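工作记录
2026年6月23日
项目：Brongate 厂主被绑案，材料核对（第二轮）

一、今天看了什么

上午把 Leclerc 档案室寄来的复印件过完了，连封面共289页。说是“全宗”，我不太信。页码有三种编法，铅笔的、橡皮章的、后来打印机打上去的，三种对不上。橡皮章那一套中间缺了一截，缺的正好是家属收到第二封信之后的那几天。寄件清单上只字未提。先按铅笔页码引用，同事们写注释时请统一，别混用。

下午重听录音转写稿。转写的人显然不熟悉当地口音，把农庄名和人名混在一起，有两处我怀疑根本是猜的。原带要调出来听，转写稿暂时只能当索引。

二、关押天数

各家都写45天，书里写，报上写，纪念册也写。我一路往回查，最后都落到 Cira 周报的一篇报道上，那篇没有注明消息来源。后来的人互相抄，抄到现在成了“公认”。四份材料写同一个数字，如果出自同一张嘴，就只能算一份。

起点算哪天也没说清。是从 Proswood 厂门口车子被拦那天算，还是从家属报案那天算？警方的登记簿上报案晚了一天多，家属的口述则说当晚就打了电话。两边都有理由把时间往对自己有利的方向说。警方不想显得迟钝，家属不想显得犹豫，他们当时很可能先想私下付钱。我不替任何一边圆。

草稿里先写“一个多月”，等看到释放当日的医生记录再改。

三、赎金

这部分最乱。组织的声明说家属“拒绝履行义务”，家属说钱已凑齐，是中间人没有露面。中间人的回忆录出版得很晚，写得太顺了，对话一句接一句，还带天气。隔了那么多年还记得对方抽什么牌子的烟，我对这种回忆向来打折扣。

银行那边有一张11月的取款凭证，常被拿来证明家属付过钱。我看了复印件：金额栏能看清，用途栏空白，签名只剩半个。这只能证明有人取过钱。上一版展板文字直接写成“已支付赎金”，要撤下来。

政府是否下过冻结账户的命令，目前只有家属律师的一面之词。如果真有，省里应该留有公文号。已去函，没有回音。

四、关押地点

流行的说法是农庄阁楼，依据是判决书里的一句话。可判决书这一句引的是口供，口供后来当庭翻了。翻供不等于口供是假的，审讯条件我们也都清楚，但把它当成测量报告来用就过分了。有一版小册子甚至给出了阁楼的长宽，追问作者，说是“现场感受”。

被释放者本人的描述只有几句：听得见牲口，闻得到湿草，白天看不见光。附近符合的房子恐怕一大半都是。展厅想做等比例的囚室地面，我的意见没变：尺寸没有依据就不要做，做了观众就当真。要做也得在旁边写明出处和争议，字不能小。 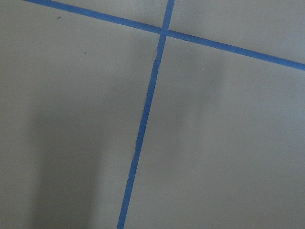
五、待办

1. 向 Leclerc 档案室书面追问缺页，要求说明三套页码各是什么时候编的。口头答复不算。

2. 调原始录音，重点听提到农庄名的两处，找懂当地口音的人另听一遍，事先不给他看转写稿。

3. 查 Cira 周报编辑部有没有留下当年的采访本。希望不大，但45天这个数字绕不过去。

4. 展板“已支付赎金”改为“是否支付，说法不一”。英文版同步改，上次就漏了。

5. 中间人回忆录暂不作为孤证使用，凡草稿里只靠它撑着的句子，全部标黄。

六、零碎

有同事在页边问，为什么不干脆采用判决书的版本，起码是官方文件。我的看法：判决书能说明法庭认定了什么，案发经过还得另找材料。这两件事在草稿第二章里分得不够开，下次改稿我来动。

复印件第一册已放回柜子上层，第二册还在我桌上，要看的先说一声。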